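Forum: Club and Grade Cricket > Scoring, Laws and Conditions
Thread: DLS par when the second innings is cut twice

sedov_end
Posted 25 March 2026
Our one-day comp uses the Standard Edition of DLS, run from the printed tables. Second innings was shortened before the first ball, then again with the chasing side two down. The scorers agreed on the first revised target and disagreed on the second. One worked from the resources left at the second stoppage. The other restarted from the reduced innings as if it had been a fresh match. Which is right?

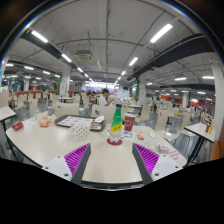

Scoring and Laws

gkulk_umpire
The first scorer. Each stoppage removes a resource percentage: the value at overs left and wickets down when play stopped, minus the value at overs left and same wickets down when play resumed. Sum the losses and subtract from the resources the side had at the start of its innings. You never reset.

mid_off_muthu
Agree with gkulk. The usual error is reading the second loss from the wrong wicket column. Two down means the two-down column for both readings.
Muthu Kulkarni, Adness CC scorer

Tkachenko_Oval
Disagree in part. Our association's playing conditions override the tables for a delay before the first ball. If both sides lose the same overs, it's treated as a shortened match from the start and no DLS applies until the next interruption. Check yours before telling the scorer he was wrong.

gkulk_umpire
That only covers a delay before the first innings. The OP said the second innings was shortened. The side batting first had its full allocation, so the resources are unequal and the calculation applies from the first stoppage.

Tkachenko_Oval
Fair point, I read it as the match start. I'd still check the minimum overs clause. Some comps won't call it a result on a very short chase.

sedov_end
Minimum was met comfortably. The captains accepted the lower target on the day, so the result stands either way. I want it right for next time.

witel_leggie
Why is anyone still doing this on paper? The Witel app gives par ball by ball. We used it all through December without a dispute.

mid_off_muthu
Because the app needs the stoppage entered at the correct ball, and if you key it at the end of the over it shifts the par. I keep the paper sheet open next to it and compare at each wicket. 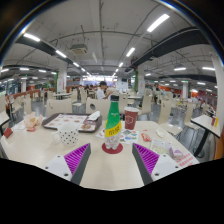 Related question: rounding the target

geetha_g
Following on from the above. When the par score comes out as a decimal, do you round up or down before setting the target? Our handbook is silent.
Geetha Gounder

gkulk_umpire
Round down to get the score to tie, then add one for the target. A par of 90 point anything means 90 ties and 91 wins.

Tkachenko_Oval
Correct, and keep the decimals in the resource percentages until that last step. Rounding as you go can move the target by a run.

witel_leggie
A run either way is noise at our level. The tables assume a standard of batting we don't have.

geetha_g
It isn't noise if you lose by it. Thanks both, I'll send the wording to our secretary for the handbook.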